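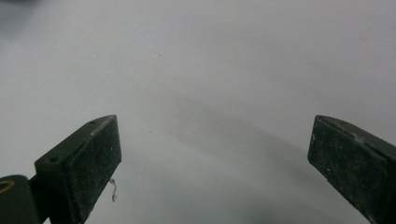
Posted to the list Friday, 08:14
From: Anong Thammasiri

Morning all,

I promised a few words on the Vekier open day and I've finally got a cup of tea and half an hour, so off we go! It's a smaller place than I'd imagined (one long room over the Bratico showroom, with a very steep staircase) and they let us get properly close to the benches, which I loved.

Most of the afternoon went on the hand-held grippers. You hold the thing yourself, squeeze, and it records what you did so that the robot can have a go at it later. They're after 2000 recordings before the winter break, poor souls. The fingers are plain blocky pads, a bit dusty and scuffed from use, and I rather warmed to them – everything at the trade shows is so shiny.

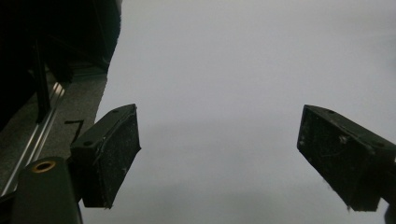
Ditte Þrastardóttir wrote:
> Did they say anything about how long the pads last? We got
> through 2 sets on the Widden arm by November and I'm still
> cross about it. Also, is it worth the train fare if you've
> already seen the Karpenko demo?

Ditte, I did ask, and the answer was a shrug and "it depends what you pick up". They swap them when the grip starts to feel wrong to whoever's holding it. Not very scientific, but that's how I change my bike tyres too. And yes, I'd say go! Karpenko was all talk and slides when I went, and at Vekier you get a turn. I had five goes and was hopeless at the first two, far too much squeeze, and then it suddenly felt quite natural and I didn't want to hand it back.

The bit I'd go again for was the pale round one. Getting hold of a ball with two flat pads is fiddlier than you'd think, you have to come at it dead level and then stay patient.

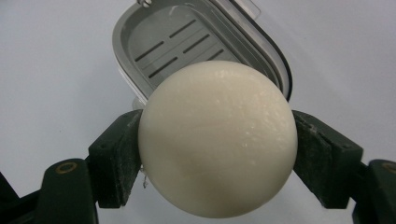
The white ball in the grip, with the soap dish behind.

They're doing another afternoon before long, and I'll post the time when I have it. Bring a jumper, the heating is hopeless.

Anong

We use cookies to keep you signed in to the list archive. Accept | Manage settings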